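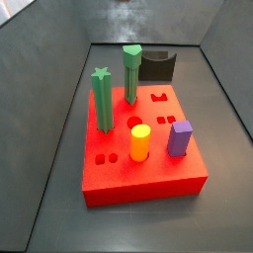
A green star standing in its place on the board.

Print this post | E-mail this post

On Keeping a Household Filing System

It has been the practice of this blog to address one domestic subject at a time and to address it fully. The present subject is the filing of household papers, on which I have received more correspondence than on any other, including the long series on gutters.

I maintained no system of any kind until I was past forty. Papers were placed in a drawer, and when the drawer was full they were placed in a second drawer. This arrangement came to an end in January, when the Garnau water office requested proof of a payment made under the previous owner's account number. I possessed the receipt. Locating it took the greater part of two evenings, and it was found inside the manual for a dishwasher we no longer own.

The system described below was adopted the following week and has been in use ever since. It is based in large part on one kept by my former colleague Nanna Hedegaard, who was kind enough to let me examine her cabinet. Any errors in the adaptation are mine.

The first principle

Every paper must have one category and only one. Most published systems fail on this point. They offer a folder for "Car" and a folder for "Insurance," and the owner is then left holding the car insurance. My own rule is that a paper is filed under the thing it concerns, and never under the company that sent it. Car insurance is filed under the car. The property tax statement is filed under the house. A letter from the bank about the mortgage is also filed under the house, although my wife continues to dispute this.

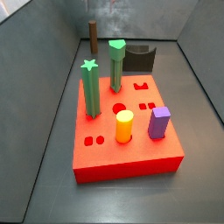 Shapes on a red board, each in a hole of its own.

Readers have asked how many categories are advisable. I began with far too many and have since reduced them to the following: House, Vehicles, Health, Employment, Taxes, Education, Pets, and Correspondence. The last of these requires discipline. It is intended for personal letters worth keeping, and it must not be allowed to receive whatever the others have refused.

Warranties present a particular difficulty. Mr. Yasuo Sakamoto wrote at some length in defense of a separate warranty binder, arranged by date of expiration, and I accept that his method has merit in a home with many appliances. In ours, the warranty is stapled to the receipt and filed under House. I review these once a year and discard the ones that have lapsed.

Equipment

I use a metal cabinet of 4 drawers, purchased secondhand in Ríos, and hanging folders from Zolla in the plain tan color. The colored folders cost more and I was unable to remember what the colors meant. Labels are written by hand in block capitals — a label printer was tried and returned.

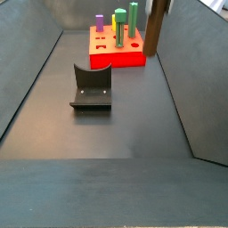
On the matter of retention, I can speak only to my own practice, and readers should consult a qualified person about theirs. I keep tax papers for seven years. Utility bills are kept until the next bill confirms payment, then shredded. Medical records are kept permanently, as are school reports, for which I can offer no practical defense.

The scanning question

Several correspondents have suggested that paper be abandoned altogether. I have given this a fair trial. Over one summer I scanned 300 documents using the Lurnolus application and found the results legible and the naming of files exhausting. Each scan arrived with a string of numbers for a title, and I renamed every one of them by hand. I now scan passports, birth certificates, and the deed to the house, and keep the copies on a small drive at my sister's home. Everything else remains in the cabinet.
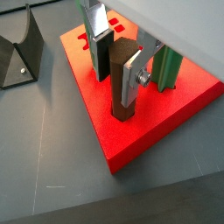 Maintenance

The system requires one sitting each month. Incoming mail is held in a tray by the telephone and is not sorted daily. At the sitting, the tray is emptied, each paper is filed or destroyed, and any paper that cannot be assigned is set aside until the end. There are usually 3 of these. Last month they included a coupon for a car wash, which I filed under Vehicles and have since misplaced.

A future post will consider photographs, which I do not regard as papers.

Posted November 2021 under Household

Recent posts
Gutters, Part Six: Downspouts
A Reply to Correspondents on the Airing of Rugs
The Proper Storage of Ladders
Gutters, Part Five: Brackets

Join 3,831 readers and receive new posts by e-mail. You may unsubscribe at any time.

This site uses cookies. By continuing to use this site, you agree to their use.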